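六月的维护记录:夹爪舵机线换了走法

Saturday那天没出门,把拖了很久的活干了。2020年6月20日,星期六,从下午两点多弄到天黑。写下来主要是给自己留个底,下次再拆的时候不用重新摸一遍。

这台臂我一直叫它Skelluvik,名字是随手起的,控制程序的文件夹也叫这个。四月份把夹爪换成了自己打印的白色件,两个黑色舵机,一个装在上面的壳体里,一个在下面的支架上。换完以后基本能用,但有个毛病:腕部转到靠近极限的位置时,下面那个舵机偶尔会抖一下,然后掉线,程序报超时。断电重来又好了。

这种时好时坏的问题最烦。一开始我怀疑是供电,把电源线换成粗一号的,没变化。又怀疑是总线上ID冲突,挨个读了一遍,没有重复的。后来把日志翻出来对时间,发现掉线几乎都在腕部往同一个方向转的时候,那就基本上是线的问题了。

拆之前先做了几件事:

把臂摆到休息姿态,夹爪朝下,离桌面留出一段距离。
在程序里关掉扭矩,再断电。顺序不要反,直接断电的话臂会整个砸下来,我砸过一次,指尖就是那次裂的。
手机拍几张走线的照片。
把当前的零位参数另存一份,文件名带上日期。

上面壳体的螺丝是从侧面进去的,要用长一点的批头。打印件上的螺丝孔拧的次数多了会滑牙,所以先反着转一点,听到咔的一下,落进原来的牙里再往里拧。这个办法对自攻螺丝都管用。

拆开以后原因很清楚。原来的线贴着壳体内侧往下走,长度刚好,腕部一转就被绷紧,插头那一端被一点一点往外拽。插头没有掉,但有一根端子已经退出来了一截,用镊子轻轻一碰就晃。壳体边缘也把线皮磨出了一道印子,还没破,再过几个月就难说了。

端子重新压了一遍。我手上的压线钳不太好用,压废了几个才有一个满意的。压完以后单独拉一拉每一根,拉不动才算。线也换了一根长的,从壳体侧面绕出来,在外面留一个弯,再收回到下面的支架里。看着不如原来利索,不过弯留在外面,转到哪个角度都不会绷。

弯留多大我试了几回。太小没有意义,太大会在臂收回来的时候刮到旁边的架子。最后的办法很土:断电状态下用手把腕部转到一头,线还是松的;再转到另一头,线不碰到连杆。两头都满足就固定。固定用的是窄扎带,不要勒死,能让线在里面稍微滑动。

装回去之后是标定。下面那个舵机的输出轴拆下来过,花键差一齿零位就会偏,所以参数不能直接用旧的。我的做法是让舵机先上电走到中位,再把支架套上去,锁螺丝,然后读一次位置值。这次读出来和存的那份差得不多,在软件里补了偏移就行。

夹爪的开合范围也重新设了。闭合端我习惯留一点余量,不让它顶死,顶死了电流一直下不来,舵机会发烫。张开端以支架不互相碰到为准。

然后摆东西试。我试夹爪固定用软的和硬的两类,软的是一个浅蓝色的毛绒玩具,硬的是一只白瓷碗。软的好夹,闭合位置差一点也看不出来;碗的边又滑又硬,参数有问题马上就会露馅。两样东西之间留开一些,免得臂过去的时候带倒另一个。 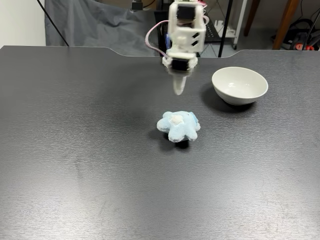
夹爪停在毛绒玩具上方,左侧绕出来的那圈淡紫粉色的线就是现在的走法。

先跑的是空动作,不夹东西,只让腕部来回转,速度从慢到快。程序里设了428次,跑的时候我在旁边收拾工具,隔一会儿回来看一眼。跑完查日志,没有超时。以前同样的动作大约跑到一半就会掉一次。

后面夹玩具没什么可说的。夹碗的时候滑了两次,是闭合余量留得太多,改小一点之后就能提起来了。高度我只敢提一点点,下面是硬桌面,碗只有这一只。

还没弄完的:

指尖那块裂过的件是用胶粘的,暂时能用,要重新打一个。模型里想把根部加厚,还没画。
上面那个舵机的线没动,走法还是老的。它转的角度小,先观察。
扎带的位置最好在支架上打印一个卡槽出来,现在全靠摩擦力,不知道多久会跑位。
脚本里超时以后直接退出,应该改成先停在原地再报错。

备用的端子还剩一小袋,和压线钳一起放在工具箱第二层了。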